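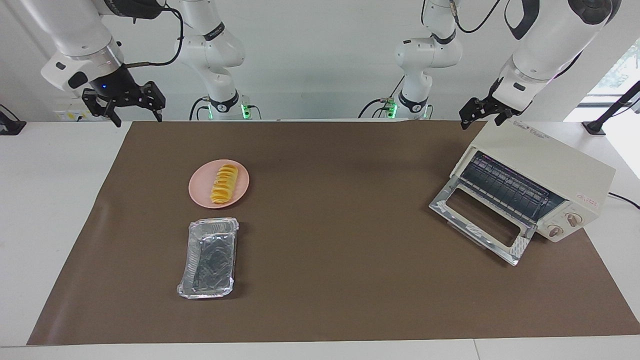

Warming bread through is a small job that a full-sized oven does badly. You wait while a space big enough for a turkey gets up to heat, and at the end of it you have one roll. A countertop oven suits the work much better, and it asks for very little alongside it. A pink plate with a shallow rim, a rectangular foil tray and a brown mat to put them on will do, with the oven standing at an angle so that the open door comes down over the mat. The bread waits on the plate, the tray sits ready beside it, and everything is within reach of one pair of hands.

I have used small ovens in three kitchens. The first was a rented room in Barta with no other means of cooking, and the oven there stood on a shelf over the bed. The second was a shared house. The third is the kitchen I have now, which has a proper cooker that gets switched on at weekends and for pastry. The rest of the time I use the little one.

People who don't own one tend to think of them as toasters with ambitions. The people who do own one mostly talk about bread. At the bakery on the corner of our market square in Droltemard, the woman behind the counter asks customers if they want their loaf sliced and then, if they look local, whether it is going in the small oven. If it is, she cuts it thicker.

The oven and where it stands

The usual complaint about a countertop oven is that there is nowhere to put it. A worktop run of the standard sort, with a kettle at one end and a bread bin at the other, leaves a gap that the oven fits into only if it faces straight forward. Then the door drops down towards your stomach and you work over the top of it.

A table is better. Turn the oven by a quarter or so, leave the wall well behind it, and the door opens into the space where you are going to put things down. You can slide a tray from the rack without leaning over hot glass. It also keeps the knobs where you can see them, and on most of the cheaper models the knobs are the only guide you get. One is for temperature, one for time. Mine has a printed scale that has nearly worn off, and I go by the angle.

Check the instructions for the clearance your own model needs. The sides of these ovens get hotter than most people expect, and so does the top, which is not a shelf, whatever it looks like. 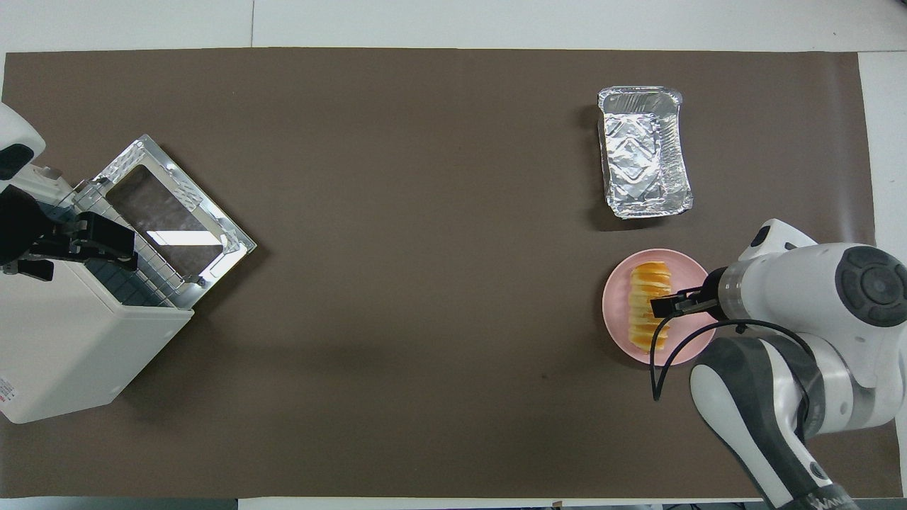 The rack matters more than the element. Thin wire bars let the heat come up underneath, and a tray laid across them browns more evenly than one sitting on solid metal. Pull the rack towards you before you load it, if yours slides, and check that it stops before it tips. My first one didn't stop. I lost a tray of cheese scones down the front of a cupboard and have tested every rack since with a bag of sugar.

Crumbs collect on the floor of the oven and will smoke in the end. A tray that slides out from the bottom is worth paying for. If there isn't one, wait until the oven is cold and unplugged, then use a dry pastry brush.

Foil trays

The foil tray has a poor name because it goes with takeaways and funerals. It is a good piece of kit all the same. It weighs nothing, it heats in moments, and the walls can be pressed in a little if your oven is narrower than the tray. A crinkled base holds the bread slightly clear of the metal, so the bottoms don't scorch before the tops have coloured.

I buy mine from Kerent, a catering supplier on the ring road that will sell to anyone who walks in. A sleeve of 9 lasts me from spring to autumn. I wash them by hand and flatten the corners with the back of a spoon when they bend, and they go on for a good many rounds before the seams start to split. After that they go in the recycling, clean.

The one thing to watch is lifting. A loaded foil tray sags in the middle if you take it by one end. Use both hands, in gloves, or slide a thin board underneath and bring the board and the tray out together. Keep the foil well away from the elements, and if your oven's booklet says no foil, believe it and buy a small enamel tin.

Warming a sliced loaf

Bread that has been sliced dries out faster than a whole one, and the trick is to keep the slices together. Lay them in the tray in a row, each leaning on the next, so that only the tops and crusts face the heat. The insides stay soft. Spread out flat, the same slices turn to toast, and there are quicker ways of making toast.

For a soft yellow loaf, the kind with milk and egg in it, I set the oven low and give it 2 minutes, look, and then give it 2 more if it needs them. Rich doughs colour quickly. A plain white loaf can stand longer and likes a few drops of water flicked over the crust first. Butter goes on afterwards.

Move the bread from plate to tray in one go if you can. Tongs pinch and tear soft slices, and a wide spatula under the whole row does less damage. Keep the plate handy for the bread to come back to, but don't leave it under the door.

Sadelia, the recipe club I belong to, ran a page in July asking members what they used a small oven for, and 2,229 of them wrote back. Bread came first by a long way. After that it was jacket potatoes, then cold pizza, then a great many people warming plates, which had never occurred to me and which I now do most evenings, provided the plates are marked as oven-safe.
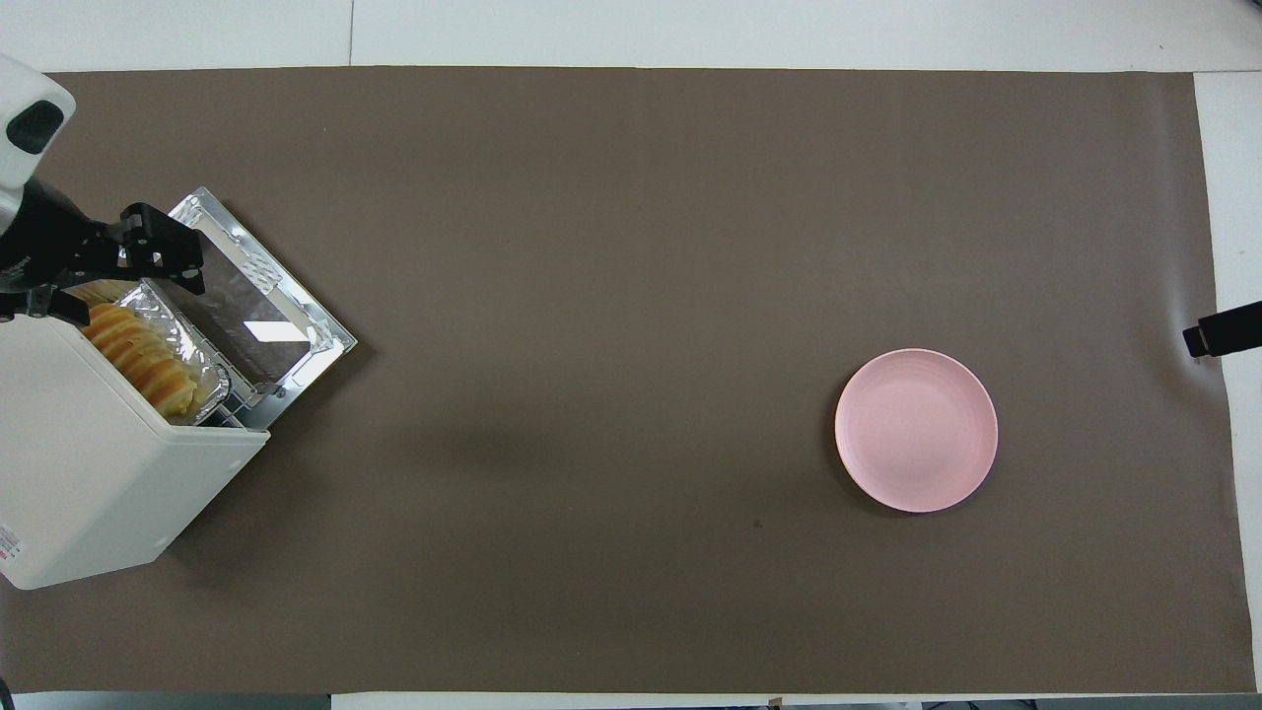
Putting it all away

Switch off at the wall and leave the door down until the inside is cool. Shutting it straight away traps steam, and the glass goes cloudy at the corners. Wipe the glass with a damp cloth and then a dry one.

Shake the mat out of the back door. If it is paper, it can be turned over and used again until it gets greasy. Mine usually curls at one end by then, and I put the bread board on it overnight.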